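# About the Wurden workshop

Wurden is a shared workshop for people who build robots at home and need somewhere to do the parts that don't fit on a kitchen table. We have two rooms, a bench for each member who books one, a lathe older than most of us and a cupboard of donated motors that is slowly being sorted. There are 59 members at present. Most have ordinary jobs and come in during the evening.

The workshop was started by Sarita Pant, who had been building a small arm in her spare bedroom and ran out of floor. She rented the front room first and took on the back room when the upholsterer moved out. She still runs the place day to day, orders the stock and teaches the beginners' course.

## What we build

Members work on whatever they like. There are line followers, a camera slider, a greenhouse vent opener and a chess arm that has been nearly finished for a long while. Alongside these we keep one shared project going at a time, so that newcomers have something to join without having to bring an idea of their own.

The present one is called Grusent. It is a pair of grippers for handling cloth: clothes, bedding, towels, that sort of thing. Hard objects are a well-covered subject for hobby builders and there are plenty of designs to copy. Cloth has less written about it. It folds when you push it, it slides off itself, and a finger that holds a mug perfectly well may close on a jumper and come away with nothing.

We begin with hand-held grippers and leave the motors until later. With your own hand doing the work you find out quickly which finger shapes are any good, and changing a finger takes a few minutes with a screwdriver. The work goes on at people's homes as much as at the workshop, on beds and sofas, with whatever is lying on them. 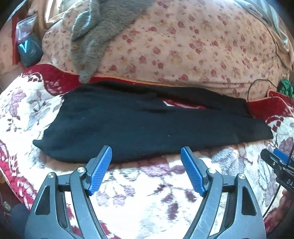
Finger pads take up most of our time. A smooth pad skates over a fine knit, and a coarse one can catch a thread, so the texture is a compromise. The angle matters as well. If the pads meet too flat they push the fabric along in front of them; too steep and only the tips touch. We have a box of rejected pads by the door, and members are welcome to take them for their own projects.

The linkages are the other half of it. Play in the pivots shows up at the fingertips, and a screw done up too tightly makes the whole thing stiff to squeeze. Our build notes say to tighten until it binds and then back off a little - everyone has their own idea of a little.

Once the shape of the fingers is settled, the next stage is a motorised version on a bench arm. We have set aside £500 for it, most of which will go on servos. The control board is a design by Bhardwaj, the two-person electronics firm upstairs, who let us have their spares at cost.

## Courses

The beginners' course is called Cledari and runs over six evenings. You build one simple gripper, wire one servo and write enough code to open and close it. You keep what you make. No experience is needed, but you should be comfortable using a small screwdriver and reading a parts list. The next course starts after the August break.

## Joining

Membership is £20 a month and covers bench time, hand tools and the first 300 grams of printing filament. Anything beyond that you pay for by weight. The lathe and the bandsaw need a short induction, which Sarita does in person.

Visitors can come in and look round on any open evening. Ring the bell on the side door, as the front one sticks. There is a step up into the back room and we keep a ramp for it behind the coat rack - please ask and someone will put it down.

Page last updated 24 August 2018.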